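Why Do Bowls Stack?

Open a kitchen cupboard and you will probably find bowls sitting inside other bowls. This is called nesting. It saves space, and it works because of the shape of the bowl.

A bowl is wider at the top than at the bottom. The narrow bottom of one bowl fits down through the wide top of the next. A straight-sided box can't do this. If you put one box on another box of the same size, the pile gets taller by a whole box each time.

Try it at home. Ask a grown-up for 2 plastic bowls that match. Measure how tall one bowl is, then stack them and measure again. The pile grows only a little – the part of the top bowl that sticks out.

Bowls that don't match are harder to stack. A deep, round bowl may not reach the bottom of a wide, shallow one. It can lean to one side, even when both bowls are the same colour.
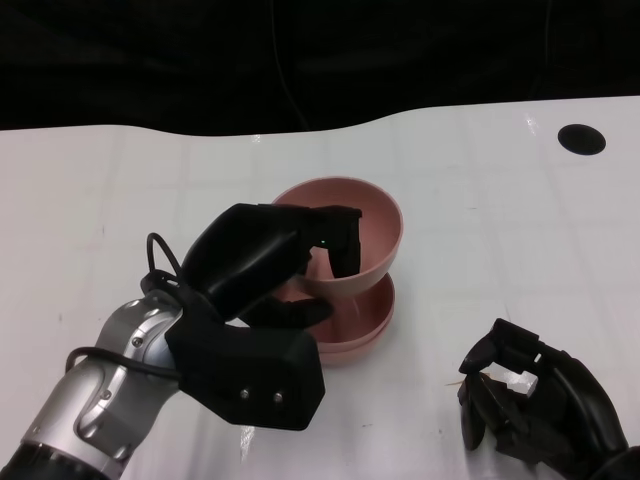

Filip wrote in to say that at his house the big flat bowl always goes on the bottom, and the pile still wobbles if the cupboard door gets slammed.

A wobbly pile needs sorting. Put the widest bowl down first and the smallest one in last. Keep heavy bowls on a low shelf. If the bowls are glass or china, lift them out one at a time with both hands.

Words to know
Nesting: fitting one thing inside another
Rim: the top edge of a bowl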